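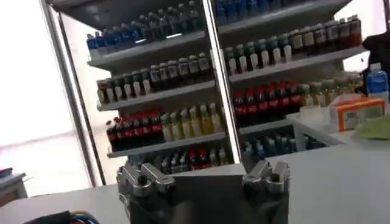
Sushil Chauhan says we should stop calling this a gripper fault. The gripper did what it was told, he wrote under my first note this morning, and what it was told was to open. He wants the entry filed under communications. I have left it under safety until we know more.

Wednesday, February 3, 2021
Lorkbridge, store mock-up, drink shelves and cloth table
Present: me, Iker Toledo, Yolanda Llorente. Sushil on the phone for part of it.

What happened

Right gripper opened by itself while holding a full bottle at shelf height. The bottle hit the edge of the counter and rolled onto the floor. It did not burst. No one was inside the marked area, but Yolanda was a step away from it and had been about to go in to straighten a row. Iker pressed the stop. The arm halted as it should. The gripper stayed open.

The log has error 405 on the right gripper, then a reconnect, then a normal status. 405 is a lost link to the finger controller. On reconnect the controller goes through its startup routine, and the first thing in that routine is a full open. So the drop came from the reconnect and the link loss only set it off. The left side has no such error today.

I restarted the right side and ran empty open and close moves with the arm parked. 50 cycles, no error. Then the same with the wrist turning slowly from end to end. Error came back with the wrist at 81 degrees, and again at the same place on the way back. With the wrist held still there and the cable moved by hand, I could make it come and go.

Iker took the cover off the connector. One wire was pulled most of the way out of its crimp. The cable tie behind it had been set too tight, so every large wrist turn was pulling on the plug and not on the slack loop. My mistake, I put that tie on in August when we moved the arms over from Sireria. I did not run the wrist to its limit afterward.

Cloth table

We wanted to know if the left side was built the same way, so we used the folding job for that. It keeps the wrist turning and there is nothing to break if the gripper lets go. 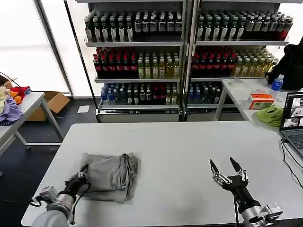

Left gripper on the cloth, right gripper open.

Left side ran for 15 minutes without an error. The tie there is also tight, though the crimp looks good. Recut it anyway and left a loop you can get two fingers through. Yolanda watched the log on the laptop and I watched the cable.

Folding itself was poor today. The left fingers press too hard at the table edge and the cloth bunches up toward the middle. Separate problem, see Raquel's page on the press height. I did not touch her settings.

Shelf, repeat of the bad pose

New crimp on the right side, new tie, cover back on. Went through the shelf approach at low speed with nothing in the fingers, including the steep tilt for the lower boards where the wrist turns furthest. Ran it from both ends of the unit. No 405. Wrist picture was smeared on the faster part of the move, same as last week, and I don't think it has anything to do with the cable.

Did not pick any bottles. Sushil asked for one loaded run and I said no. The cable is fixed but the controller will still open on any reconnect, whatever the cause, and I don't want a bottle in it until that is changed. 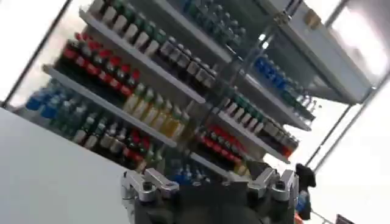

Open items

Startup routine: must hold position on reconnect and wait for a person. Wrote to Sturitz for the setting. If there is none, Sushil will block the reconnect on our side.

A 405 on either gripper should stop both arms. At present it only writes to the log. Iker has this.

Straightening rows: arms off first, at the switch. Yolanda is changing the sheet on the door.

Spare crimps: we used the last good ones. Order from Arroyo.

Maj-Britt Sjögren has to sign before loaded picks start again. Sent her the log and the old connector.

Right arm is tagged, empty moves only. The pulled wire is in the bag taped inside the back cover of this book.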